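Chapter 4
Who Wipes the Table?

Sharada Thomas cleared tables in the staff cafeteria at Gwilliam for nine years. In September the company put in a two-armed machine from Fondberg to do part of that work, and her job changed. She still carries trays. She also watches the machine and steps in when it stops. 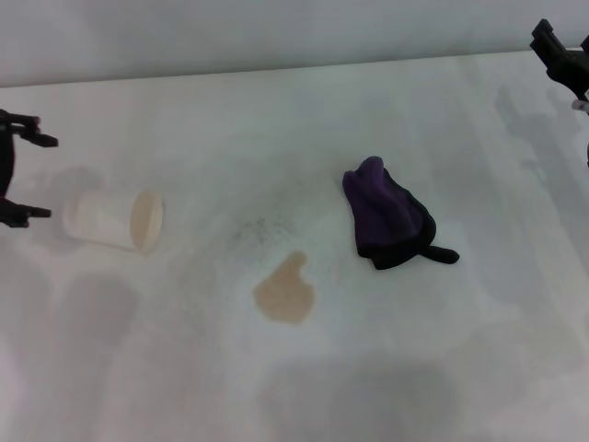
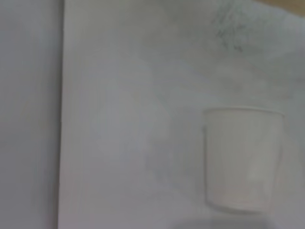

Figure 4.1 Table clearing at Gwilliam. The first picture shows a tipped cup, a spill and a cloth; the second shows a cup standing upright.

A spill takes a person a few seconds and very little thought. For a machine it is a string of separate tasks — find the cup, grip it, find the cloth, wipe. Each one can fail, and someone has to be close by when it does.

Thomas's shift now covers up to 200 tables instead of one room. Her supervisor, Haruto Sekiguchi, had to rewrite the job description and the pay grade that went with it. This chapter looks at both changes and at what the staff said about them.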